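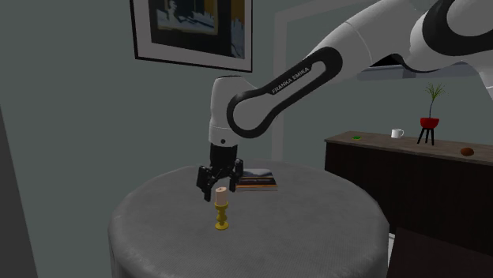 Open fingers over the candle in our computer practice room.

How to Build a Room for a Robot to Practice In
By Xolani Makhubela, Fandale Workshop

Have you ever built a whole room in a video game? Then you already know the beginning of this job. At Fandale we share one long bench, a lot of screwdrivers and a computer with a very noisy fan, and on that computer we have built a living room that doesn't exist anywhere else. The robot arm in it doesn't weigh anything. If it smacks into the table, all we do is press reset!

A computer world like this is called a simulation. People often shorten it to "sim."

Who is it for?

Our real robot is called Olik. Olik is a small arm we are building from kit motors and printed parts, and one day we want it to pick up things from a table and put them down somewhere else. Olik still has a missing elbow cover and a wobbly base, so while the glue dries we try out ideas in the sim. The arm on the screen is a different kind, much smoother and grander than ours (it says FRANKA EMIKA along its side), but the puzzle is the same one. How do you get two fingers around a thing without knocking it over?

What goes into the room

First you need a floor and walls, or everything falls forever. I forgot the floor on my first try and watched a mug drop out of the world. It was still falling when I came back from lunch.

Then comes the furniture. We have a round table with a gray cloth over it and a long dark sideboard with a plant in a red pot. There's even a painting on the wall. You might think the painting is just for fun, and it is a bit, but a robot that uses a camera has to learn to ignore things as well. Real rooms are full of stuff that isn't part of the job.

Every object has two parts. One is the look, like a skin with color on it. The other is the shape the computer uses to decide when things bump into each other. That second one is called the collision shape, and you normally can't see it. If you make it too big, the gripper stops in mid-air as if it had hit a ghost. Make it too small and the fingers slide right into the object!

Why a candle is hard

Look at the candlestick. It has a wide foot, a thin stem with a bulge in the middle, and a little cup on top with the candle in it. Where would you grab it?

Try this at home with something tall that won't break, like an empty plastic bottle. Use only your thumb and one finger. Pinch it near the top and give it a small sideways nudge. Now pinch it lower down and nudge it again. Did it tip differently?

A robot has to think about the neighbors too. There are books behind our candle, and one finger has to come down on their side of it. So before the arm moves at all, the program picks a path for every joint, from the elbow down to the wrist. Bend one joint a little and the fingers can end up somewhere completely different. You can feel this with your own arm - keep your hand still and try to move your elbow.

Counting the tries

On Saturday we ran the candle job 75 times in the sim. We moved the candle a tiny bit before each try, so the program couldn't just repeat the same trick. It picked the candle up cleanly 30 times. The other tries were mostly tips and misses, and six of them sent the candle flying across the room, because we had typed its weight wrong and made it lighter than a feather.

Failing is very useful here. Each try gets saved, and we can play it back slowly and find the exact moment when a finger touched too early.

From the screen to the bench

A sim is never quite the same as real life. Real tablecloths wrinkle, real motors get tired and warm, and real candles can be slippery. When Olik is ready we'll start with foam blocks, then a plastic cup, and keep one hand near the stop button. The candle can wait until Olik has managed seven foam blocks in a row. So far its record is two.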